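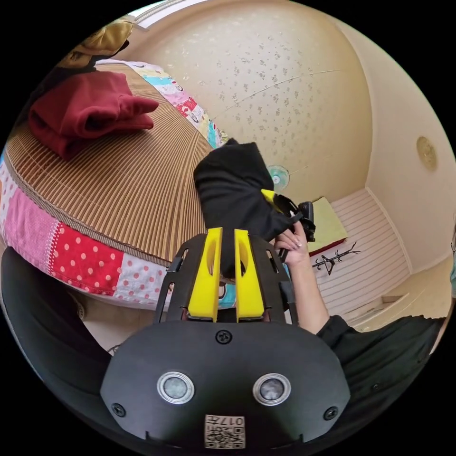
4. Working in someone's home: good practice for hand-held gripper sessions

You've charged the gripper, you've done the bench checks in section 3, and now comes the best part of the whole job. Homes are wonderful places to record in! Every room is laid out differently, soft things never fold the same way twice, and you will come back with material no lab bench could give you. The rules below keep the people comfortable and the recordings usable.

4.1 Before you pick up the gripper

1. Walk through the room with the resident and agree which surfaces you may use. Beds, mats and cushions are fine if the resident says so.
2. Ask what should stay out of view. Letters, medicine, family photos and screens go in a drawer or another room.
3. Read the consent sheet aloud, both sides. Sign it together.
4. Wipe the fingers and the lens windows with a clean dry cloth. Use a fresh cloth for each home.
5. Check that the screws on the housing are snug. Finger-tight is not enough, use the driver in the lid of the case.
6. Write the unit number from the label on your session sheet.

Note: The code label may read backward in playback on the Kairys viewer. Leave the setting alone, the import step handles it.

4.2 Handling cloth, bags and small items

1. Start with the fingers upright and parallel, then close them once on nothing. You are listening for a smooth, even travel.
2. Bring the fingers to the fabric slowly and take a fold, never a single layer.
3. If a second person is helping, agree who lets go first. Say "mine" when you have the item and wait for "yours" before you move off. It feels silly for ten minutes and then you'll do it everywhere.
4. Keep bags closed unless the resident has opened them for you.
5. Put each item back where it started before the next take.

CAUTION: Keep your helper's fingertips out of the gap between the gripper fingers. A soft item can hide a hand completely.

CAUTION: Do not pull on quilts, knitwear or woven mats. If a thread catches, open the fingers fully and free it by hand.

4.3 Takes and breaks

A full home session is 100 takes. Stop for a proper rest at the halfway point, even if you're on a roll (you will be, it's very satisfying work). Short takes are good takes. Mark a fumbled grasp as a fumble and keep it! Edem Amegashie's team at Lindcombe kept 386 of them last season and they were some of the most useful recordings in the set.

Do not keep a take if:
- someone who has not signed walks into view
- a name, address or phone number can be read
- the resident asks you to drop it, for any reason or none

4.4 Leaving

1. Put the room back as you found it.
2. Offer the resident a look at any take they like.
3. Leave the contact card. Withdrawal requests go to Delia Ciobanu at Arnmont and are honored at any time.
4. Seal the card sleeve before you step outside.

Continue to section 5, Uploading and review.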